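Clearing the Counter: Our Semester Robot Build
Rafail Tsoukalas and Styliani Deligiannis, final report, Tulton workshop section

We wanted our robot to tidy up after people, starting with the things that get left out after a long evening of studying -- drink cans and snack bags, mostly.
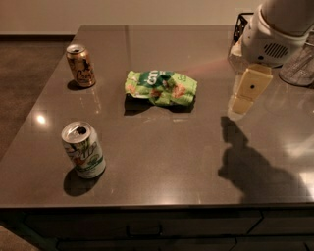
Cans came first, and we thought they would be the easy part. They stand up by themselves, they are all close to the same width, and they don't squash much if you are gentle. What we hadn't planned on was the shine! A glossy counter throws the ceiling lights right back at you, and our first program was quite sure that every bright spot was the top of a can. Rafail spent most of May on that one problem. He ended up comparing two views taken from slightly different heights, so that a reflection would shift and a real can would stay where it belonged.

Snack bags were harder, and we grew oddly fond of them. A crumpled bag never has the same shape twice, so there is no good "middle" to aim for. Styliani's idea was to look for the tallest wrinkle and pinch there, with the fingers coming in slowly.

We ran 155 practice grabs in the shared workshop at Plirndale, and wrote down every one of them in a notebook (Styliani's handwriting, thank goodness). Cans went well, bags went well some of the time, and an open can with a little soda left in it is still a thing we would like to talk about with next year's group.

The parts we bought ourselves came to some 65 dollars, mainly finger pads and cable. Our code and the notebook scans are in the class folder under "Gavalas", the name we gave the project in the first week and never got around to changing.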